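From: Dinesh Pandey
To: Gretdale Home & Mending list
Date: 2024-07-16
Subject: Re: [gretdale-mending] Shirts that won't stay folded

Hi all,

I meant to answer this one days ago and then the drain under our kitchen sink had other ideas. Quoting the original so nobody has to dig:

> I have tried every way of folding shirts that anybody has ever shown me and they all look fine on the bed. Then they go in the drawer, somebody pulls one out from the bottom, and I'm back to a heap. Is it me or is it the drawer? Also, do you all fold on the bed? My mother did and I always have, but my back is starting to complain. And what do you do about the slippery ones?
>
> Marge in Sudville

Marge, I think it's a little bit you and mostly the bed! I folded on the bed for 20 years and had exactly the same heap. A mattress gives when you press on it, so you never get a real crease, and the cover drags the cloth around every time you try to line up a side. Any hard, smooth surface is better. I use the white table in our back room now, and I wouldn't go back if you paid me. White is nice for another reason, which is that you can see the whole outline of a dark or colored shirt and tell right away if one sleeve is sitting lower than the other.

The thing that made the biggest difference for me, though, was how the shirt gets laid down in the first place. I used to grab it by the middle, flop it on the table and then spend ages patting it into shape. Now I take it by the two top corners, up at the shoulders, give it one good shake and lower it so the bottom hem touches first. The rest just follows along. After that I only have to smooth from the middle out to the sides (flat hands, no fingertips, fingertips make little ridges).

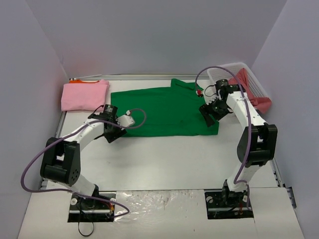
*Green shirt on the white table, with the clothes laid out toward the back.*

I keep the clothes at the far side of the table because I like having room in front of me to pull the fold toward myself. My wife does the reverse, everything right up at the edge against her stomach, and hers come out fine too, so take your pick.

Okay, the actual folding. Nothing fancy:

- Shirt face down, sleeves out.
- Bring one side in to the middle of the back, then fold the sleeve straight down along it.
- Same with the other side. You want a long strip that's the same width top and bottom. If it's a wedge, undo it, it won't get better later.
- Hem up to a couple of fingers short of the collar.
- Fold that in 3, or in 2 if it's a thin one or your drawer is deep.

Now the drawer. Marge, if you're stacking them flat, somebody will always want the one on the bottom, it's a law of nature. Stand them on their folded edge in a row, like records in a crate. You can see every one and you can take one without bothering the neighbors. The catch is that a half-empty row falls over. I use a shoebox lid to hold up the loose end, and when the laundry's all done and the drawer is full I take it out again. My brother-in-law bought proper dividers from a little outfit called Dradard and swears by them, but I've leaned on his drawer and I can't say I noticed a difference from my shoebox lid. (He's not on this list. Please don't forward this.)

Slippery ones I've more or less given up on! I hang what I can. For the ones that have to go in a drawer I roll from the hem up after the side folds, and I put them between two cotton shirts so they've got something to grip. If anybody has a better trick I'd love to hear it, especially for those shiny sports shirts the kids bring home, which slide off everything including each other.

About your back: please do try a higher surface. I stuck blocks under the legs of our table after measuring from the floor to my elbow, and it's the best ten minutes I ever spent on that room. A kitchen counter works too if you wipe it down first. I found that second part out with a cream-colored blouse that wasn't mine.

Do write back and say how you get on. And whoever was asking in July's other thread about getting the crease out of a collar that's been folded wrong for months, I've got a method with a damp washcloth but I want to try it on something I don't care about first.

Dinesh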